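Fold the Sweater, Leave the Hanger Alone

May 21, 2018

Sweaters do not belong on hangers. I'll say it again because half of Bretirville seems to disagree with me. Knit stretches. Hang it in February and by spring you've got two little horns at the shoulders and a hem that's creeping toward your knees.

I lost a good one that way. Paid 65 dollars for it at the Dellstead outlet, wore it maybe a whole winter, hung it up like a shirt. Horns. Steamed it, still horns. Gave it to the dog.

So fold. On the bed, not on your knee in front of the tv. A bed is the best folding table you own and it's already the right height, or close enough. Lay the thing flat, sleeves in, bottom up over the chest. Done. It takes less time than finding a hanger that isnt tangled in another hanger.

People tell me folding leaves creases. Sure, a few. They drop out after an hour of wearing. Shoulder horns don't.

People also tell me they have no drawer space. Then you have too many sweaters! I had 48 at one point, which is embarassing, and I wore the same four. Got rid of the rest over a weekend and the drawer shuts now.

Rolling? Fine for a suitcase. In a drawer it turns into a pile of sausages and you can't tell navy from black.

And please don't buy a folding board. My sister-in-law has one. Two uses, then under the bed with the yoga mat. Hands and a flat sheet, that's the whole kit. 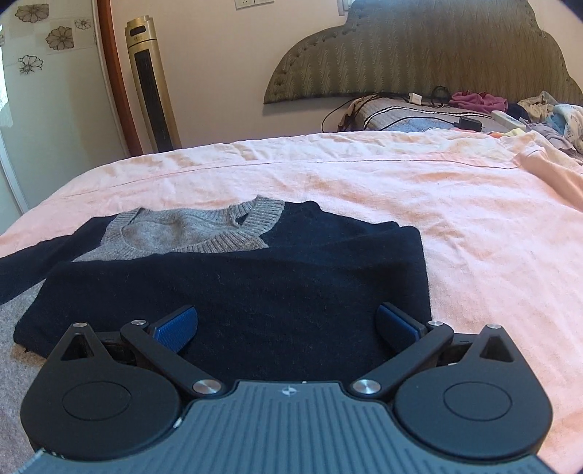 Navy with a gray yoke, bottom folded up over the chest.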